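Katwood Counter Notes
A small collection about washing up and putting away

README, last revised Feb 9, 2020

Welcome, and thank you for stopping in! Katwood is a collection of pictures and short written notes about the ordinary business of a kitchen counter: setting out basins and bowls, washing up, stacking, wiping down, and finding a home for everything afterward. It grew out of a much smaller folder called Toka, which was only ever meant to hold notes on dishpans, and which kept growing until it deserved a proper name and a page that explained what was in it.

What is in the collection

There are 600 pictures, sorted into 13 folders by the kind of task. Each folder has a plain text file of notes to go with it, written by the people who did the tidying, and you will find that some of them wrote a great deal more than others. (The folder on drying racks is practically a diary. The one on sponges is two lines long, and we have left it that way.)

The largest folder is called "basins" and holds 120 of the pictures. I am fondest of this one, I must admit. A good plastic basin is such a useful thing to have on a counter, whether you are soaking beans, rinsing lettuce, or carrying a load of spoons from one side of the kitchen to the other, and the notes go into handles, rims and corners at a length that may surprise you.

What we call things

We settled on everyday words early and have tried to stick to them. A "basin" is any open tub, round or squarish, that you could wash something in. A "bowl" is what you would eat or mix from. The squarish teal tub with the two little molded handles is filed as a basin, and so are all its cousins, even where the notes call them tubs or dishpans. "Counter" means the work surface, whatever it happens to be made of, and speckled ones are marked "speckled" with no attempt to say whether they are stone.

A basin with nothing in it gets the tag "empty." We do not use "clean" as a tag at all, having argued about it for most of July.

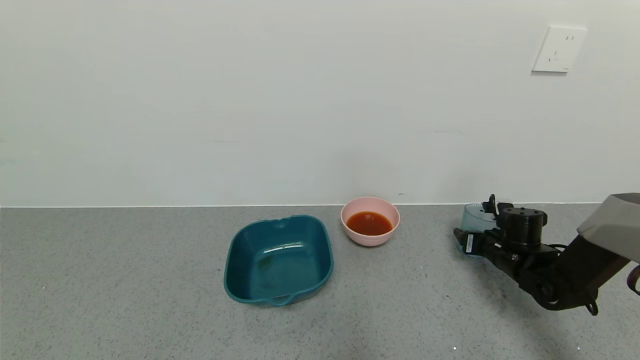
How the folders are laid out

Inside each folder the pictures come first and the notes come last. The tags are in a file called tags.txt, one line to a picture, with the main object first, then its color, then the surface it rests on. If a color is hard to name, please use the nearest common one and add a word like "dark" or "pale" in front. Older lines from the Toka days give the color first, and I am still working my way through those.

Still to do

The Crenshaw folder, which covers drawers and cutlery trays, has 200 lines of tags waiting to be checked for spelling. The Stornia folder needs its notes typed up from paper. If you spot a bowl filed as a basin, or the other way around, send a note with the folder name and the line number and I will gladly put it right.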